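Old servers get a second go at Hamdy Hall

I'd only popped into Hamdy Hall to drop off a box of old cables, and I came out two hours later knowing far more than I'd ever planned to about the insides of a server. If you live at the Drernport end of town you'll have seen the lights on in the side room until late through August. It's the repair group, and they've moved on from toasters and lamps to something a good deal heavier.

Hakisska, the office supplies firm up on the ring road, has been clearing out its old computer room and has handed over 35 servers. Most of them were heading for scrap. Mostafa Ragab, who used to look after machines like these for a living, asked if the group could have them first, and the firm said yes on the condition that the drives stayed behind. So what turned up on the van was a lot of metal cases with everything in them except the storage — and a few surprises, including a family of very dead spiders.

The plan is to strip each one, check the parts, and build as many working machines as they can out of what's left. The good ones will go to the Skelari homework club and to the library, which has been making do with one slow computer for its catalogue since the spring. Anything that can't be used will be sorted for recycling, boards in one crate and metal in another.

I'm no expert (I once rang a helpline over a keyboard that wasn't plugged in), but it's surprisingly good fun to watch. With the lid off, a server looks like a little town from the air! Mostafa talked me through it at his own pace, which is to say slowly and with a lot of tea.
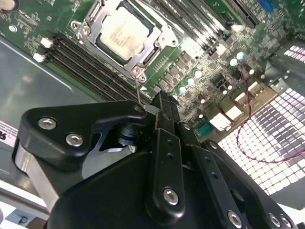

The processor in its metal bracket, with memory slots on either side.

The bit everyone fusses over is the processor. It sits in a socket under a bracket, and there's a lever at the side that you have to treat with respect. Push it down and out, let it come up gently, and don't go poking about underneath once the chip is out, as the contacts down there are very fine and don't forgive you. Amirul Setiawan, who is 17 and much better at this than I am, told me he held his breath the whole way through his first one. He's since done enough of them to chat while he works, although Mostafa would prefer that he didn't.

Memory is easier. You open the little latches at the ends of the slots and the sticks lift out. They go into trays with a label saying which machine they came from, and then they get tested overnight. I was allowed to do 2 of those myself and felt ridiculously proud.

So far 3 rebuilt machines are up and running in the corner, and they make a noise like a hairdryer in a biscuit tin. Mostafa says fans will be the next job, and he doubts the librarians would put up with it otherwise. He also reckons the yield will be lower than people hope, given the age of some of the boards, but he's been wrong before and says he'd be glad to be wrong again.

They're after a few things if you've got them lying about: small screwdrivers, anti-static bags, thermal paste that hasn't gone hard, and sturdy crates. Extra hands are welcome too, and you don't need to know anything to start, as I can vouch. Long sleeves get rolled up and bracelets come off at the door.

The group meets in the side room from 6.30 in the evening, and the way in is round the back by the bike racks, as the front door is locked once the dance class has gone home. If you'd rather just drop something off, leave it at the hall office with a note marked Room 301 — yes, I know there's only one floor, and no, I didn't get to the bottom of that either.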